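Search notebook entries... Go

Kitchen notebook, Minavham test kitchen
May, started 7.40 am
Present: me (Cempaka), Roman, Gizella from ten onwards 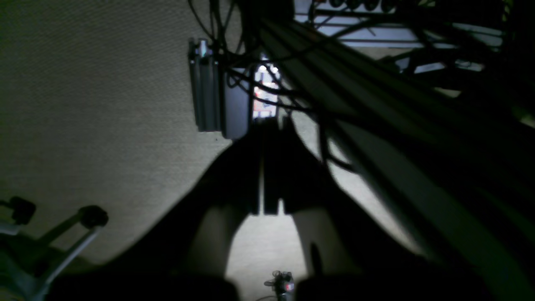 Broth, batch four

So pleased with this one! Started the bones last thing yesterday, chicken backs and wings only, no feet this time, and held them just under a simmer overnight. Skimmed at 7.40 and again at nine. Colour is a clear straw yellow and there's no cloudiness at all when you hold a spoonful up to the window. Batch three looked like dishwater next to it.

What changed from batch three:

- bones soaked in cold water for two hours first, water changed once
- onion went in whole with the skin on, halfway through
- no carrot (Gizella has been saying this for weeks and she was right, the sweetness was getting in the way)
- lid off for the last 30 minutes

Roman tasted it unsalted and went back for a second spoon, then a third. Salted at the pass we were all quite quiet for a bit. There is a sort of roundness at the back that I want to keep hold of, and I think it's the onion skin as much as the wings. Next time do one pot with skin and one without, same bones, so we can say for sure.

Yield was lower than I'd like. We need enough for 64 cups across the two evening sittings at the counter, and with a bit lost to straining we're only just there. A bigger pot would sort it but the big one is on loan to Perkurcombe until the end of the month. Ask Magdolna if she can drop it back sooner?

Dumplings

Dough: 500 g plain flour, hot water, pinch of salt, rested under a cloth. Roman made a second lot with 575 g flour to the same water, to see if a stiffer dough would hold its pleats better in the steamer. It does, and they look beautiful, but the edge is chewy where the folds meet and you notice it on the last bite. Went back to the softer dough and rolled the middles thicker instead. Much better!! The pleats slump a little but who cares, they taste lovely and the bottoms don't tear when you lift them.

Filling is still pork shoulder and smoked cabbage. I minced half and hand-chopped half, which I'd recommend to anyone, you get little bits to bite on and the rest holds it together. Smoked the cabbage in quarters over beech chips. The outside leaves take on too much, so peel those off and save them for staff lunch (very good fried with an egg).

Seasoning needs to go up a notch when the dumplings are served in the broth. On their own they're fine, in the bowl they go shy. Gizella suggests a few drops of the pickling juice in the filling. Tried it in six of them and picked them out blind, so yes, we're doing that.

Pickles

Opened the jar of kohlrabi that Ilona put up in the winter. Crisp, sour, a good whack of dill seed. It wants slicing thinner than we cut it, almost see-through, and dressing with nothing at all. Roman wanted sesame oil, we tried it, it smelled nice and tasted like two different plates of food.

The radish jar is less happy. Soft in the middle and a bit sulphury. I don't want to bin it yet, so it's gone to the back of the fridge with a label on, have another look in a week.

Counter menu, where we've got to

Two menus still, the short one and the long one. The short one runs:

kohlrabi, then dumplings in broth, then trout with brown butter and horseradish, then rice with whatever's green, then the plum thing.

The long one adds the cold beetroot after the kohlrabi and the duck leg before the rice. I was worried the duck would be too much that late on, but eaten in order, sitting down, properly, at the counter, it works. You're ready for something you can get your teeth into by then. We did the full run at midday and it took nearly 30 minutes longer than Zerska manages with the same number of plates, mostly down to me plating the trout one at a time. Two at once from now on.

Horseradish: grate at the counter in front of people. The smell gets to the first three seats before the fish does and it's such a good moment. The tub we grated in the morning had gone flat by lunch anyway.

The plum thing needs a name. Vi on the drinks side is calling it "plum thing" on her pairing sheet and I'm afraid it will stick. Poached plums, set cream, toasted buckwheat on top. Buckwheat must go on at the last second or it goes to gravel. Poaching liquor was a touch sweet, so pull the sugar back and add a strip of lemon peel.

Rice

Short note as we ran out of time. Rinsed until clear, soaked, cooked in the heavy pot with the lid weighted. Good bottom crust, lovely and brown. Gizella wants to serve the crust separately as a snack with salt, and I'm all for it if we can get it out in one piece. Mine came out in about nine.

To do

- ask Magdolna about the big pot
- two-pot onion skin test
- more beech chips, the fine ones
- kohlrabi on the thin setting, check the blade first
- write the pickling juice into the filling recipe before we forget how much
- ring the trout farm and ask for slightly smaller fish
- Ilona: any more kohlrabi left? Even one jar

Added 4.15 pm: the leftover broth set to a firm jelly in the fridge. Roman is already talking about folding cubes of it into the dumplings. Trying it tomorrow morning with the last of the soft dough.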